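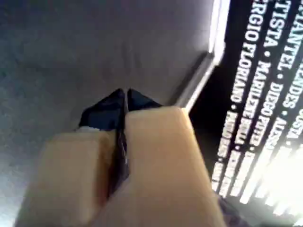
How to Measure Rain in Your Own Backyard

I've been reading a rain gauge every morning long enough to have 949 entries in my log, and I still get a little thrill walking out after a stormy night to see what's in the tube. If you've ever heard a forecaster give a rainfall total and thought "no way, we got way more than that," this is the hobby for you! It's cheap, it takes a couple of minutes a day, and you'll start noticing things about your local weather that you've walked past for years.

What you need

A manual rain gauge with a funnel and an inner measuring tube
A sturdy post
Two screws and a screwdriver
A small level
A notebook and a pencil

I use a Sterkonura tube gauge, the one with the wide funnel on top. Any gauge of that general style will do. The skinny ones sold as garden decorations are fun to look at, but the markings are so close together that a light shower is mostly guesswork.

Step 1: Pick your spot

Take your time with this one, it matters more than the gauge you buy. You want open sky, with no tree or wall hanging over the funnel. A good rule is to stand at least twice as far from an obstacle as the obstacle is tall. So if your garage is ten feet high, go twenty feet out. Small yard? Do the best you can and write down what's nearby, so you remember later why your wind-driven storms read low.

Watch out for sprinklers too. I once logged a lovely soaking rain in May that had fallen on my yard and nowhere else in Marras.

Step 2: Set the post

Sink the post deep enough that it doesn't wobble when you lean on it. Cut the top at an angle, sloping away from the side where the gauge will go, so drops don't bounce off the wood and into the funnel. Then screw the bracket on so the rim of the gauge sits a few inches above the top of the post.

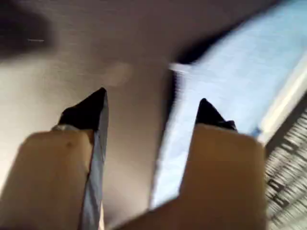 Black tips, side by side.

Step 3: Level it

Lay the level across the rim one way, then turn it and check the other way. A tilted gauge catches too much when the wind blows from one side and too little from the other. Check it again after the first hard freeze, and any time a kid or a dog has been by.

Step 4: Choose a reading time

Morning is best. I read mine at 7 a.m., coffee in hand. Whatever time you pick, stick with it, and remember that the total belongs to the whole day leading up to the reading.

Step 5: Read the tube

Bring your eye down level with the water. You'll see that the surface curves up a bit at the sides. Read the bottom of that curve. On most tubes each small line is one hundredth of an inch.

If the inner tube has overflowed, don't panic (this is the fun part!). Write down the full tube first and empty it. Then pour the water from the outer cylinder into the inner tube through the funnel, read it, and add the amounts together. Repeat until the outer cylinder is empty.

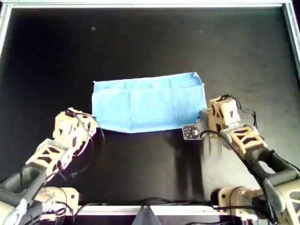
Once you've got your number, write it down before you pour anything out. I lost a really good thunderstorm that way and I'm still sore over it.

Step 6: Log everything, even the zeros

A dry day gets a 0.00. Leave it blank and in six months you won't know whether it was dry or you slept in. If there are a few drops but not enough to reach the first line, put a T for trace. I keep a paper notebook and copy it into Putulier on my laptop, where it draws me a monthly chart.

Snow and ice

Take the funnel and inner tube indoors before a freeze, or the tube can crack. Let the outer cylinder catch the snow, bring it in, melt it, and pour it into the inner tube to measure.

Comparing notes

My yard sits at 730 feet, and a friend over in Bistham is down by the river. Same storm, same evening, and our totals can be wildly different. Try to find someone a few miles away who'll swap numbers with you. Summer thunderstorms are the best for it, when one street floods and the next one over barely gets its sidewalks damp.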